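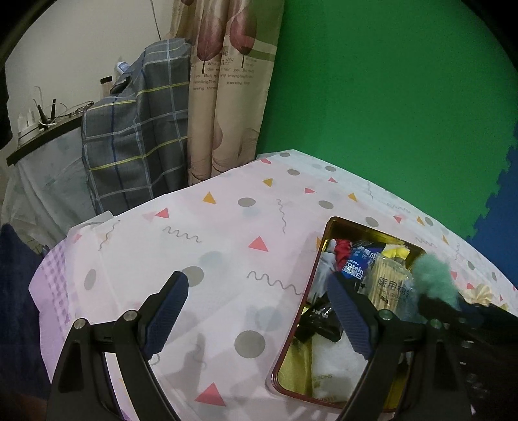
Catchall tin

A catchall tin is a shallow, open metal container used in the home to hold small articles that have no fixed storage place of their own. It is commonly rectangular, with rounded corners and a rolled rim, and is kept on a table, dresser, shelf or bed. Typical contents include hair ties, cotton swabs, sachets, folded cloths and packaged single-use goods. The term covers both tins made for the purpose and the bases or lids of gift and cookie tins that have been kept after the original contents were used up.

Terminology

The word "catchall" is used in American English for any receptacle of mixed contents, including drawers, bowls and baskets. "Catchall tin" is limited to sheet metal containers with continuous walls. Related terms are "vanity tray," for a flat-bottomed tray holding cosmetics, and "valet tray," for a tray holding keys, coins and watches. Trade catalogs do not apply the terms consistently. The Grandstead housewares list, for instance, placed lidless tins under "trays" and the same tins with lids under "boxes."

Construction

Most catchall tins are pressed from tinplate, a thin steel sheet coated with tin. The body may be drawn in one piece from a flat blank or folded and seamed at the corners. Drawn bodies have rounded corners and no joint through which powder or liquid can escape. Seamed bodies can be made deeper, but they collect dust along the joint.

The upper edge of the wall is curled outward or inward to form a rim. The curl stiffens the wall and covers the cut edge of the sheet. Where the tin was designed for a lid, the curl usually sits a little below the top of the wall so that the lid can pass over it.

The outside is printed or lacquered, often in a single dark color with lettering on the front or lid. The inside is coated with a clear or gold-tinted lacquer. Gold lacquer was first applied to food tins as a barrier between metal and contents and was carried over to gift tins for its appearance. It reflects light strongly, and small glossy packages lying on it can be harder to pick out than the same packages on a matte surface.

Dimensions

There is no standard size. The Plornedska pattern, a common mid-size form, measures 200 mm across its shorter side and has a wall height of 59 mm. Tins with walls much lower than this lose soft items over the edge when carried. Taller walls hide flat items lying at the bottom.

Contents

The contents of a catchall tin are usually sorted by size and by how often they are used, and only loosely by purpose. Household manuals recognize four broad groups.

Hair accessories. Scrunchies, elastic bands and clips. A scrunchie consists of an elastic loop inside a gathered fabric tube. Woven, satin and long-pile plush fabrics are all used for the tube. Plush types take up several times the volume of satin types and tend to be stored on top of other items or beside the tin.

Personal care goods. Cotton swabs, cotton pads, tissues and travel-size toiletries. Swabs sold in clear flat packets are stored lying down with the sticks parallel to a wall of the tin. Once opened, the packet should be folded over and clipped, or its contents moved to a lidded jar.

Textiles. Washcloths, small towels and polishing cloths. These may be folded flat or rolled. A rolled towel fills one end of a tin and holds neighboring packets upright. A folded towel placed beneath other items raises them toward the rim.

Packaged goods. Snack bars, sachets and disposable items in film wrappers or translucent bags. Film packaging is slippery and moves when the tin is tilted. Crumpled bags occupy space out of proportion to what they hold.

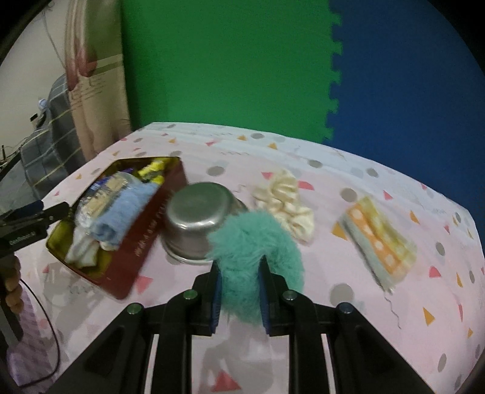
Fluffy mint-green scrunchie in front of an upside-down steel bowl; at left, an open dark red tin with a gold interior.

Packing and retrieval

Two methods of filling are in general use. In layered packing, flat packets are laid on the bottom, textiles are placed over them, and soft accessories go on top. The method uses the full depth of the tin but requires the upper layers to be lifted out to reach the lowest. In edge packing, items stand or lean against the walls and the center is left for loose articles. Edge packing holds less, and every item can be reached from above.

Eifion James, in The Small Container, recommended edge packing for tins used every day and layered packing for tins kept closed. He advised that printed faces be turned toward the user and that transparent packets be placed next to opaque ones. Magnus Yule objected that the arrangement rarely outlasts the first few uses, and proposed a removable cardboard divider as the only reliable means of keeping groups apart. The Yule divider splits the tin into 6 cells of unequal size. It was later sold with Jokulden tins and was withdrawn after complaints that rolled towels did not fit any of the cells.

Placement

A catchall tin performs best on a hard, level surface. On a bed or cushioned surface the base follows the slope of the bedding, and contents slide toward the low side. Patterned tablecloths and sheets make small items that have fallen outside the tin difficult to find, particularly if the items are pale or gathered in shape.

Large rigid objects, such as mixing bowls, are normally kept outside the tin. A stainless-steel bowl placed next to it may serve as a temporary second container during sorting. When not in use it is turned upside down to keep dust out of the interior.

Care

Lacquered tinplate is wiped with a damp cloth and dried at once. Abrasive pads scratch through the coating and expose the steel at the corners, where rust usually begins. Tins should not be used to store damp washcloths. A paper or felt liner protects the bottom from metal clips and reduces noise, but it must be lifted out for cleaning. Dents in a drawn body can be pressed out from the inside with a rounded wooden tool; dents across a seam should be left alone.

Collecting

Gift tins reused as catchalls have a small collectors' market. Values depend on the condition of the printing and the presence of the original lid. Interior wear is considered less serious. The Gwynne checklist gives 973 patterns, sorted by outside color and then by length, and does not separate tins made as trays from tins made as packaging.

See also

Cookie tin
Drawer organizer
Sewing box
Valet tray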